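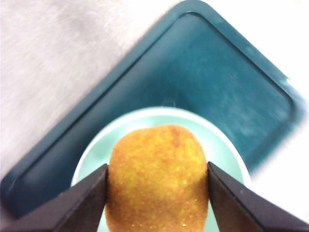
Gundow Food Workshop - Crumb and Coatings Bench

Notebook, July, entry 853

Started just after two, later than I wanted because the good scales had wandered off to the other bench again. Back on the crumb coating today, and mostly on colour, which has been bothering me for ages.

I'm pleased with the colour! It's a warm mustardy orange all over, going to amber, with lots of tiny yellow and pale gold flecks in the crumb that catch the light. The flecks are what I've been after. The Amar crumb (the coarser bag) never gave me any, it just went one flat brown and looked like cardboard. The Trurkar is a much finer grind and I think we should stay with it, even though the bags are only 200 g and we get through them at a silly rate. I've put it on the order sheet. If anybody can find it in a bigger size please write the supplier on the inside cover, not on a sticky note, because the sticky notes end up in the bin with the parchment.

Less happy about the dark patch near the top, off to one side. The crust is clearly browner there than anywhere else. I don't mind a bit of toasting, I'd even say it looks more homemade, but I'd like it to be on purpose. My guess is that the crumb sits thicker on the lumpy end and some of it catches. Could also be how I was turning them, I do tend to favour one side. Next time I'll mark which end goes in first and see whether the patch follows it.

Also a few little shiny specks lower down on the crumb. Might be oil, might be sugar, I went back and forth on it. There is a small amount of sugar in the Trurkar mix according to the bag, so either would make sense. Must try one batch with a longer rest on kitchen paper and one with no rest, and look at them both under the lamp.

Shape is a bit wonky, fatter at the bottom and narrowing to a blunt sort of top. I shaped these by hand after the mould cracked (the Abdel Hamid one, the long hinged mould with the wooden handle). I've glued it but I don't trust it near food now, so it's on the shelf with a label saying so. Hand shaping is fine for four or so, anything more and they start looking like a family of potatoes that don't get on.

Plate: I've gone over to the round pale green one for colour checks and I'd like us all to use it please. On the white plates everything looked darker than it was and I kept pulling things out too early. The minty green seems to be kinder to the orange, and it makes the brown bits easier to pick out too. It lives in the left-hand cupboard, not in the general stack.
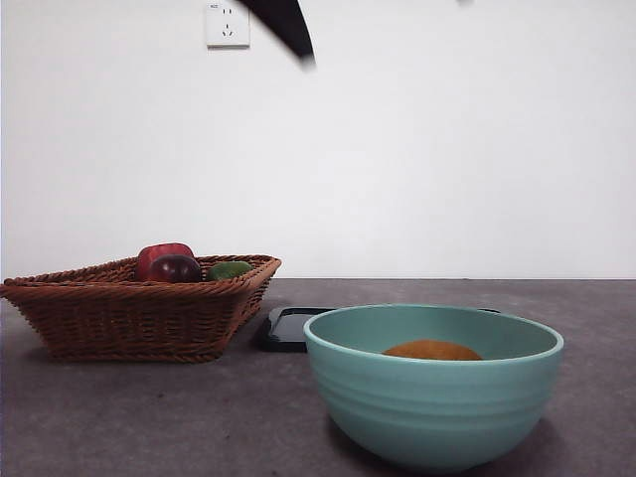 Veg side of things, while I remember. The wicker basket is staying at the left end of the counter for now, up against nothing in particular, so that the rest of the grey top is free for plating. The red pepper is for the roast pepper dip, so hands off until that's been done. I want the dip a touch sharper than last time, it was lovely on its own but went a bit sweet next to the crumb. Two spoons of vinegar instead of one, and I'll hold back on the honey altogether and taste before adding any.

The wicker does collect crumbs in the weave, mind you - it wants a shake over the sink and a going over with the dry brush, and please don't soak it.

For next session:
Turn test, with the ends marked
Rest and no rest, same oil
Dip with the extra vinegar
New mould, ask Gundow stores what they've got
Put the scales BACK

Packed up at ten to five. Oil is cooling at the back with the lid on, I'll strain it in the morning.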